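Three baskets and a square wooden table: how the arms changed the returns room at Parri

Before I had my coat off, Brisa Villalobos wanted to show me her wrists. She rolled them both for me, one after the other, and grinned. "Two years ago I couldn't do that without a click," she said. "You'd have heard it from the door!"

Brisa has worked at Parri for nine years, most of them sorting returned spare parts by hand. Parri takes back small fittings from repair shops, checks them over and sends the good ones out again, and for a long time every basket in the building was lifted, tipped, turned and put back by a person. Now a fair bit of that fetching and placing is being handed to pairs of robot arms, and the people who used to do it are the ones teaching the arms how. I spent a day with them and came home with a full notebook and a head full of baskets.

The teaching happens at a wooden-topped table in the same big open room as the shelving and the desks. Bence Kerekes, who looks after the arms, insisted on that. There had been talk of a separate room with a door, and he argued against it for weeks. "If it's behind a door it becomes a secret, and people don't trust a secret," he told me. "Out here anybody can wander up and say, why's it doing that? Half of our best fixes came from someone walking past with a mug." 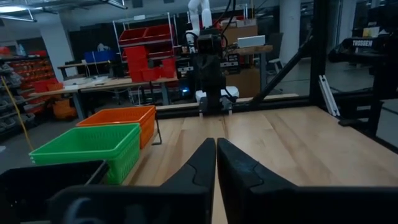

He is a quick talker and he likes a story. His favourite is about the first basket they tried, a tall one with a soft rim that bent whenever anything took hold of it. The team spent most of a month altering speeds and angles, and then Gwion Lougher from the packing side came over and asked whether they'd thought of using a different basket. They hadn't. The shallow plastic sort went on the order list that same afternoon, and Gwion got a cake.

"I'd been picking those things up for years," said Gwion, still pleased with himself. "You learn which ones fight you. I just never thought it was the sort of thing anyone would want to know."

I heard versions of that from nearly everyone. Brisa knows that you take a slotted basket by the top band, because the sides give if you squeeze lower down. She knows that when two stand close together you ease one away before you lift it. All of this used to live in her hands, and getting it out has been the odd, slow, rather lovely part of the job. She moves the arms through a task, watches them try it on their own, tuts, and goes again. A good session is 40 tries. A bad one is also 40 tries, she says, but with more tutting.

"I thought I'd hate it," she said. "I really did! I thought, here we go, I'm training the thing that gets my job. And I went to Emlyn and said so, straight out."

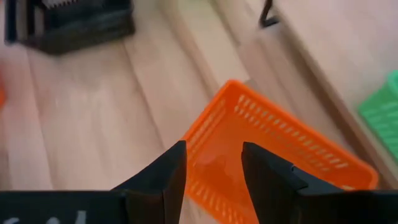

Emlyn Bevan runs the floor, and he remembers that conversation well. He didn't have a ready answer for her, so he went away and wrote one down. What came back was a single page, pinned up by the kettle, saying that nobody on the returns team would lose hours to the arms and that anyone who wanted training would have it in paid time. Sixteen people signed it, himself included.

Has it held? "So far, yes," he said. "And I want you to write 'so far', please, as I'd rather be held to it." The team does the same hours as before. What they do in those hours has shifted a good deal: more checking of parts, more talking to the repair shops, much less lifting. Two people moved across to inspection and like it. One tried the arms, found it dull, and went happily back to packing.

His brother Idris, who keeps the stock records, is the doubter of the family. He likes the arms well enough but thinks the rest of the firm expects too much of them too soon. "They see it put a basket on a shelf and they think it can do the Christmas rush," he said. "It can put a basket on a shelf. Let's enjoy that for a bit." He also pointed out, fairly, that checking is tiring in its own way. Eyes and concentration get worn out where shoulders used to, and the break times had to be changed to suit. They now stop more often and for less long, an idea that came from Brisa.
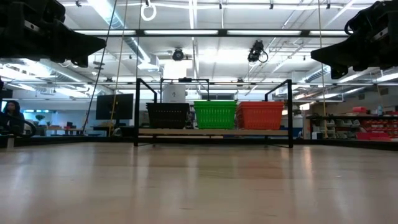
What a working day looks like now

The shift still starts at 8, and it still starts with tea. Then there's a short chat about what went wrong the day before, which Bence calls the moaning round and which I enjoyed enormously. Anyone can bring a moan. On the day I sat in there were complaints about cables, about the glare off the table top, and about a label printer that had nothing to do with robots at all but got a good airing anyway.

After that, whoever is down for the arms goes to the table and the rest go to their benches. People swap at midday if they fancy it. Bence used to keep a strict list, and gave it up when he noticed that the keen ones swapped in behind his back and the others swapped out.
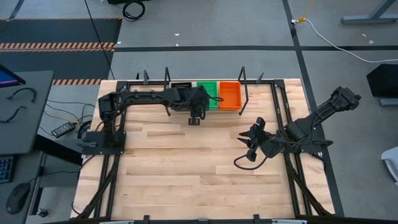

The two arms at the table, with the three baskets along the back.

I asked each of them what they'd tell another workplace thinking of trying this. Emlyn said to write the promise down before the crates arrive. Gwion said to ask the packers about the baskets. Bence talked for a long time about cable lengths, and I have spared you most of it, but the short version is to buy longer ones than you think.

Brisa took a while over hers. "Let people be cross about it first," she said. "I was cross for a good month and they let me be. Then I got curious, and you can't rush that bit." In July she starts teaching the newer staff to work with the arms, a job that didn't exist when she joined. She has already made her own notes for it, in green ink, and the first page is all about where to take hold of a basket.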